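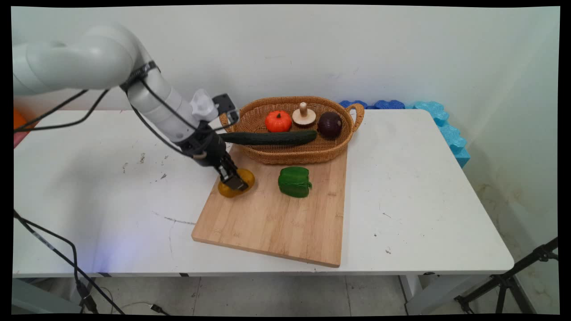

So the jars are finally open and I am so happy I could sing! If you were reading back in the fall you know I had one plant going in the spare closet, a Grellden that Oliwia Głowacki started from seed and handed over to me when she ran out of room. It was a squat, bushy thing that smelled like orange peel and wet pine from week five on. I chopped it, dried it, jarred it, and then spent all of January trying to keep my hands off it.

The final weight was 109 grams, dry and trimmed, from a single plant in a fabric pot. My last one gave me maybe half of that and most of it was fluff. I'm still grinning.

What I want to talk about is the dry and the cure, because I used to treat that part like waiting for paint. My first two grows I hung the branches in the garage with a fan pointed straight at them and had everything crispy in four days. It smoked hot and smelled like a hay barn. I blamed the seeds, I blamed the nutrients, I wrote a whole grumpy post blaming the tap water (it's still up, go laugh at it).

This time I did it slow. The whole branches hung in the same closet they grew in, lights off, door cracked, with the fan on low and aimed at the wall. I kept it at 60 degrees and close to 60 percent humidity as best I could, which meant a bowl of water on the floor on the dry days and a lot of fussing with the door. It took 14 days before the small stems snapped. Fourteen! Around day nine I was sure I'd lost the smell completely, and I texted Gerardo Negri in a panic, and he wrote back one word: "Wait." He was right. The green, lawn-clippings smell has to get out of the way first, and then the good stuff comes creeping back in the jar.

Trimming I did dry, at the kitchen table on a Saturday, with a podcast on and the little spring scissors from Santoro that everyone in the growers' group has. They gum up like any other pair but they come apart for cleaning, and my thumb didn't cramp. I kept all the sugar leaf in a freezer bag for later.

Then into wide-mouth quart jars, filled three quarters of the way so the buds can move when you tip them. I put one of those tiny humidity gauges in each jar and I really can't recommend that enough. Two of mine jumped to 70 percent overnight, so out it all came onto a baking sheet for a few hours and back in again. Without the gauges I'd have found that out from mold. After that it was lids off twice a day for ten minutes the first week, once a day the second, and then every few days when I remembered.

And oh, the difference! At one week in the jar it was pleasant and kind of one-note. At three weeks there was this marmalade thing going on, with something peppery underneath, and the smoke was so much softer. I did a side by side with Merle Paewai, who brought over some Brudum she bought at the shop on Pletmont, a nice one, not cheap. She liked mine better. I made her say it again.

As for how it feels, well, it's relaxed and a bit giggly for me, good for an evening of cooking or a long record. I have no lab numbers on it and I don't much miss them. I used to shop by THC percentage like I was reading a thermometer, and some of the ones I've enjoyed most were way down the menu. Your nose is a pretty good guide, at least mine is. Start small with any new batch though, even one you grew yourself. I took one puff more than I needed on the first night and watched an entire documentary about canals.

A few people asked in the comments about cost. I haven't added it all up and I'm a little scared to, with the tent and the light. The jars were the cheap part. Check your state's plant limit and your lease before you buy anything, too. I'm fine for one plant and I like it that way.

Next up is the freezer bag of sugar leaf. Inès Gilbert swears by dry ice and a mesh bag and has offered to come show me, and Hüsnü Türkmen says just make butter and be done with it. I'm leaning toward butter. If you have a brownie recipe that covers the grassy taste, leave it in the comments!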